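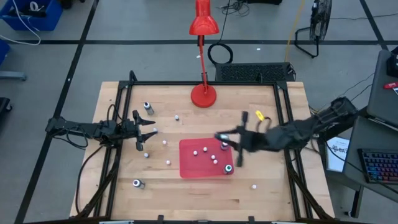

September 1, 2019

Right, quick one because I have a bag to pack and the washing is still in the machine.

So we are moving. Fokwood, end of the month. If you've been reading a while you'll know I said never again after the last one, and I meant it, and yet. Boxes in the hall. Boxes in the bath at one point.

The thing I wanted to write about is getting rid of stuff, because I've been at it for 3 weeks now and have Opinions.

Books first. Everyone says start with something easy, like socks. I started with books as I was cross and wanted to feel I'd got somewhere. Mistake. Sat on the floor for an entire evening reading an old Tănase guidebook to places I have never been and am not going to. Kept it. Kept the other one as well. The charity shop got a very thin bag and I got a sore back.

Kitchen was better. I own a fish kettle. I don't cook fish. It went on the local swap page and was gone before I'd finished my tea, a woman came for it in her slippers. Same with the bread maker, the other bread maker (don't ask) and a stack of those Nustine tubs where the lids have never fitted since they went through the dishwasher. I was upfront about the lids. She took them anyway.

Paperwork. Ugh. Bank statements from two addresses back, the manual for a telly we haven't had in years, a gas bill I'm fairly sure I paid. My shredder does 5 sheets at a time and then wants a lie down. In the end I soaked the rest in a bucket in the yard and it turned to porridge, horrible, but very quick. Would do again. Wear gloves.

What I'm stuck on is the in between things. Not rubbish, not useful, can't look at them without going a bit soft. Birthday cards. The ugly blue jug. A tin of buttons that came from my gran's and smells of her sideboard when you take the lid off. I've made one box for all that and written KEEP SHUT UP on the side, which was meant to say KEEP and then SHUT underneath but I ran out of cardboard. If it fits in the box it comes. If it doesnt, I have to choose. So far the jug is winning and the cards are losing.

Money, as a few of you asked last time. The van is 200 for the day and that's with us doing the lifting. I did get a quote from a proper firm and had to sit down. Sold the wardrobe and the small desk, so we're not far off covering it, and the new place has built in cupboards anyway. Horrible ones. Brown. I'll paint them.

Oh and tape, buy more than you think. Buy the good stuff. I got a multipack of the cheap kind and teh whole lot peeled off overnight, came down in the morning to a row of boxes gently opening themselves.

Still to do: loft, shed, under the bed, that drawer. Change the address with Diltunum before they send the next renewal to the wrong house again. Find the cat basket. Find the cat, probably, she's gone off all of us since the sofa went.

Might not post again until we've got internet at the other end. Comments are open if anyone wants a clothes airer, one leg a bit bent, collection only.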